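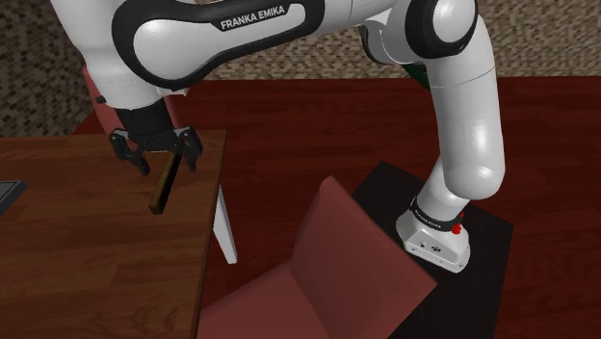 Tips for a simulated workbench: picking up thin wooden strips

I keep these notes for people who use the Ovo planner at home or in a small workshop and want to try their pick routines in simulation first. Most of the tips I learned by making the mistake. They are written for Ovo with the Flundari scene loader, but I think the greater part is useful with other tools also.

Before you start

Save the scene file under a new name before you change anything. Flundari writes over the old file without asking, and the undo list is emptied when you close the window.

Check the units. Furniture models from the Khan library come in centimetres, and Ovo expects metres. If your chair is as high as a church, divide by 100 and load again.

Put the chairs and the table into the collision list by hand. The loader shows them on the screen, but it doesn't tell the planner that they exist. A plan will then go straight through a chair back and you will see no warning.

Finding the strip

A thin strip on a wooden table is difficult for colour segmentation, as both things are brown. Use the depth channel and cut away everything below the table top. I set the cut at 2 mm above the surface. With less than this, pieces of the table come back as noise.

Fit a box to the points that are left and take the long side as the direction of the strip. When the strip lies diagonally, do not turn the table to make it straight. Turn the grasp frame instead, this is one line in the settings.

If your strip has a rough edge, let the box fit ignore the outermost points. Otherwise the middle line moves to the rough side and the fingers close unevenly.

Approach and closing

Open the gripper fully before it goes down. Let it come down vertically for the last 12 cm, with the joint speed at 40 per cent. A fast approach looks very nice in the preview, but the contact solver does not like it.

Look from the wrist camera before you send the close command. The wood should be between the two fingertips. If it is nearer to one side, correct the position first and close afterwards.

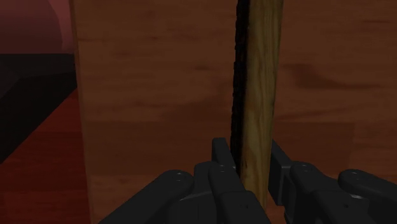
Wrist view: the strip between the two fingertips, with the brown panel behind.

Do not trust the overview camera for this check. From far away a finger which is in front of the strip and a finger which is beside it look the same.

Small things which save time

Give each waypoint a name. "Above strip" is easier to find in April than "wp_final_new".

Turn off shadows while you tune the perception and put them back for the last test. The dark side of a strip can be taken for a gap when the light is strong.

Keep the random seed in the log. When a grasp fails and you can't repeat it, you have learned very little.

If the arm stops in the middle of a plan, read the Cundmont log viewer from the bottom to the top. The last red line is usually only a consequence, and the real error stands a few lines before.

Empty the mesh cache after you change the size of a model. Ovo will otherwise show the new size and calculate with the old one.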